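Home | Reviews | Toys and Games | Storage | Contact

Meltside building bricks, mixed box of 400

20th May

14 comments | 2 shares

I bought the Meltside mixed box from Kandcombe in place of another set of the usual small bricks. You get 400 pieces in a plain card box, with no instructions and no theme. The baseplate is sold separately and I ordered the dark grey one at the same time.

The colours are strong, especially the reds and the orange. The larger bricks are the best thing in the box and make a good bottom layer for a tower. The smaller ones vary more. Most grip well, a few need a firm push, and I put 2 aside because they would not sit level. Kandcombe replaced them without any fuss.

The baseplate is a good size and lies flat on our table. Its studs are tiny, so check that you are happy with that before ordering. Tall, thin towers are easier to build if you start wide and use narrower pieces further up.

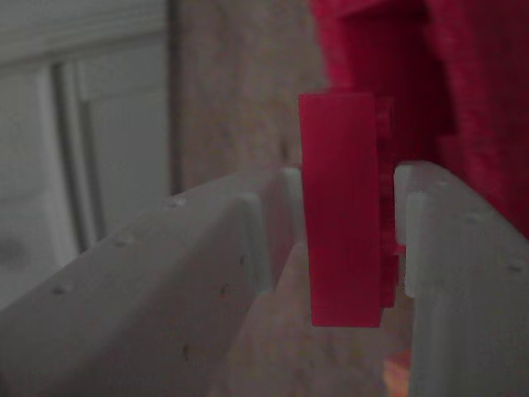
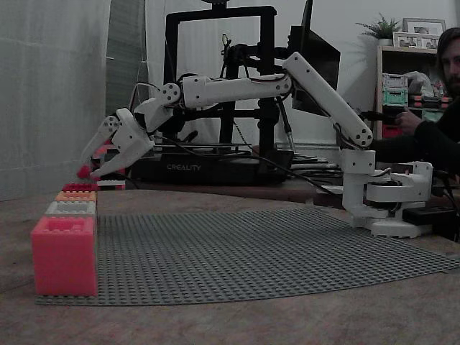
Storage

The box is no use once it has been opened a few times, as the flaps tear. I moved everything into a lidded Tahiri tub, which takes the full set with room to spare. The baseplate does not fit and goes on a shelf.

I would buy the bricks again. I might wait until August for the baseplate, when Kandcombe usually has a sale.

Next review | Previous review | Back to top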